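4/22/18

Quick one, typing this between calls. Budget is due in and I've got three versions of the spreadsheet open, all named final.

So — the arm. We're doing it. Or we're asking for the money to do it, which feels like the same thing after this many weeks. One arm, one parallel gripper, a stand, a guard, and a pile of small stuff I keep forgetting then remembering at night.

Where the quotes have landed. Winura came in lowest on the arm alone. Then you read down and the controller is seperate, the cable set is separate, training is separate. Matar came in higher but with nearly everything in one line. I like one line. Gorkance haven't replied to either email so they're out, unless they ring.

Things I left out of the first draft:

- fingers. The ones that come with the gripper won't suit every part, so there's money in for blanks and someone's time to cut them
- delivery and lifting it off the lorry (400 for that alone, I did query it)
- a spare emergency stop
- insurance, which Remzi Dağdelen spotted, not me
- floor bolts!! no really

Remzi has been doing the simulation side on his own machine, evenings mostly. Before we spend anything on hardware he wants reach and approach worked out for the awkward parts, the little lumpy ones that don't sit flat. Fair enough. A week of his time is cheap next to a stand made at the wrong height. I've put a proper line in for it now — 7 days plus a bit towards a better graphics card. Project code is Cluniron if anyone in accounts asks, don't ask me who picked it.

Lead time is the bit that bothers me. Matar say 70 days from order. If sign-off slips into summer we're looking at autumn for install, then settling in, and I'd really like it working by November becuase that's when the orders pile up. Have asked whether the stand can be ordered ahead of the arm. No answer yet.

Also went back and forth on a second gripper. Took it out. Put it back in. It's out again, under "next year", along with the vision kit and the nicer guard with the sliding door.

Remzi's setup at the moment, gripper open over one of the small green lumpy ones:

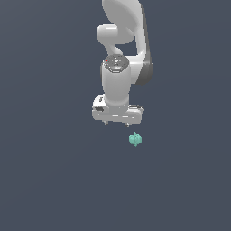
Should the simulation work come out of the same budget as the arm?

Put it in the same budget, on its own line. If it sits in general overheads it's the first thing to get trimmed, and then you buy the stand on a guess.

Right. Still to do: chase Matar about the stand, get the guard price in writing, find out if training is per person or per day. Ring the insurance people back. Delete two of the three spreadsheets, once I've worked out which two.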